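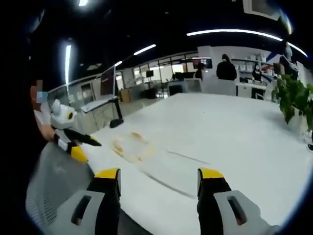

Photo: Lindell Media

Airport shuttle for 23 people, van or minibus?

gratel_fan29
Need to get 23 of us from Kalar to the airport on a Thursday in March. Haddad Coaches wants one minibus with a 3 hour minimum. Two vans cost less. Anyone done this?

mudflap
Take the minibus. With two vans one gets stuck in traffic and half the group is at check-in alone.

rowhouse
Disagree. We did two vans last spring and both got there fine. Minibus luggage space is small. Ask how many full size bags it holds.

gratel_fan29
They said 29 seats but didn't mention bags. I'll call.

mudflap
29 seats is plenty. Put bags on the empty ones.

rowhouse
Most drivers won't allow that. Ours didn't.

gratel_fan29
Called. Bags have to go underneath, one per person. Booked the minibus, pickup at 5 a.m.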